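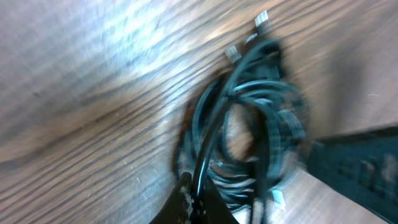

Progress report to the Riratano fund: cable handling software
6 June 2018

Thank you once again for your patience over the winter, and for the very kind note that came with the second payment. When we last wrote to you, in February, we had a planner that could move an arm to a chosen point on a cord and not a great deal more. I am glad to say there is rather more to tell you this time, although I will try not to hide the parts that are still giving us trouble.

The largest piece of work has been Omia, our perception package. It takes the picture from the wrist camera and tries to trace each cord along its length, deciding at every crossing which strand lies on top. We now have 1,529 labelled pictures to train and check it against, and the labelling tool has been rewritten so that a person can mark a crossing with one click where it used to take four. That sounds a small thing, but it has made the afternoons a good deal more cheerful!

Blur remains a nuisance. While the arm is moving quickly the tracing is close to useless, so Havex (the control layer) now slows the wrist before it asks Omia for an answer. The pause costs us a little time on each grasp and we think it is well spent. In our last set of trials the arm took hold of the strand we had asked for in 18 attempts out of 30, and most of the failures came from the tracing and only a few from the motion itself.
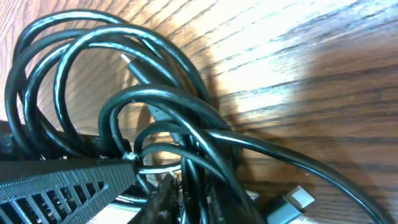 Choosing where to pinch is the question that has taken up most of our spring. The planner scores every visible stretch of cord and prefers one with clear space to either side, which is easy enough on a neat coil and much harder on a heap. Where small loops curl tightly over one another, as they do in the middle of this bundle, it finds very few places it likes, while the single strand that sweeps away towards the lower right across the wood is just the sort of thing it scores highly. Glare on the table is a separate worry - a bright patch on the grain can be taken for the edge of a plug, and we have begun adding more of these views to the training set.

We have also moved all our logging on to the Londoño server, so that each attempt can be played back with the camera view, the traced cord and the finger positions side by side. More than 80 attempts are stored there already, and I would be delighted to arrange access for anyone at the fund who would like to look through them.

Spending is in line with the plan, apart from a modest underspend on travel, which we should like to carry over if you are agreeable. For the coming months we mean to work on recovery, so that the arm can let go, look again and try a different strand without being told to, and after that on telling one cord from two when they are the same colour. I expect the second of these to be slow going, and I will write sooner if it turns out otherwise.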